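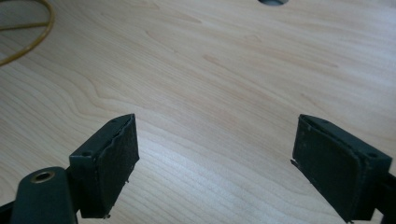 Home News Research People Field Sites Contact

Visit to the peat core store at Dovholm

Last May the field station at Dovholm opened its core store and wet labs to visitors, and I went along with Rekha Bhardwaj from our sediment group. We wanted to see how they keep long peat cores from drying out, a problem we have had with our own material from the Gondal bog.

The station sits at the edge of a drained fen. Geeta Nigam, the lab manager, met us at the gate and took us straight to the cold store. It holds 2534 core sections, each wrapped in film and laid in a half pipe. The oldest were taken by hand with a Russian corer and still have pencil labels. The newer ones have printed tags that are scanned into a database called Citano.

Geeta said the film matters less than the handling. Cores that are unwrapped for sampling and wrapped again lose water at the ends first, and the ends are where people tend to sample. The station now allows 3 openings per section. After that the section is frozen and kept as an archive.
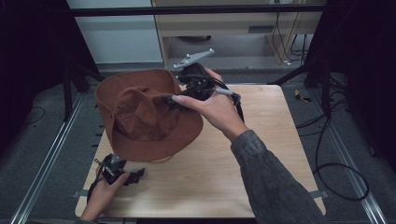 Elba Ocampo

From the cold store we went to the gas lab, where small jars of peat are kept without oxygen and tested for methane and carbon dioxide. Each run lasts 90 days. Savita Bhatia showed us how the headspace is sampled through a rubber stopper with a syringe. She uses peat from above and below the water table, and the jars are kept at the temperature of the fen in late spring. They had lost one set the year before to leaking stoppers and have changed supplier.

Rekha asked whether they test the pore water for microbes as well. They do, but the DNA work is sent out, and results take 2 months to come back. Savita would like to have it done on site. There is a room for it, currently full of waders.

After lunch Erdal Tekin led a walk on the boardwalk to the Flanalel plots, where the ditches have been blocked and the water level is coming back up. Sphagnum has returned along the lower side. The upper side is still mostly purple moor grass. The gas collars are sunk into the peat beside the boardwalk so that staff can take readings without stepping on the plots. It rained for most of the walk and we cut it short at the second weir.

We came home with a copy of their wrapping procedure and a sample of the film. Rekha has started using it on the short cores.

Posted January 21, 2019

This site uses cookies to remember your settings. By continuing to browse you agree to their use. Accept Read more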